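Notes for the talk on grounds and panels, Wilma Dewulf
Evening meeting, second half

Start when people have their coffee back at the seats. Say thank you to Erick Kaijage for the lamp and for carrying the test panels up the stairs.

I want to speak tonight about the layer under the paint. Most of us take a panel from the shop, open it and begin. I did the same for many years. Then in December I had to scrape back two paintings where the color had lifted at the corners, and I began to keep a notebook of what I put on the wood and when.

(Hold up the notebook. Pass it to the left side.)

First point, the size. Before any white ground I give the bare wood one thin coat of glue size, front, back and edges. If only the front is sized, the panel can pull to one side. Let it dry overnight. Do not put it near the radiator, even when you are in a hurry. 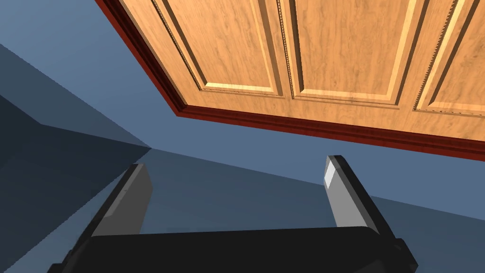 Vol. 4, No. 2

Second point, the ground itself. I have tried three. Sterholm is the one I know best. It is slow to mix and it smells a little, but it sands to a surface like eggshell. Fleury is ready from the jar and good for a class, where there is no time for cooking. Distach I find too closed for my way of working, the paint stays on top and slides. Other people like this very much, so please try it yourself before you believe me.

(Show the three small panels now. Let people touch them.)

Third point, how many coats. I use four, each one brushed across the one before. Between the coats I sand lightly and wipe with a dry cloth. When I stop after two, I can still feel the grain with my finger. For a loose landscape this may be nice. For a portrait it disturbs me.

Somebody will ask about old panels. A panel maker's bill from 1672 was read to us when I was a student, and what I remember is how long the wood had to rest before it was sold. Do not go too deep into this, there is no time. If they want more, speak in the break.

Fourth point, the edges. Tape gives a clean side, but remove it while the last coat is still a little soft, otherwise the ground breaks along the line. For varnish at the end I use Drosex, matte, with a wide brush.

Questions. Repeat each question loudly for the back row.

Remind them: the scrapers go back in the gray box, and the sign-up sheet for the workshop is by the door.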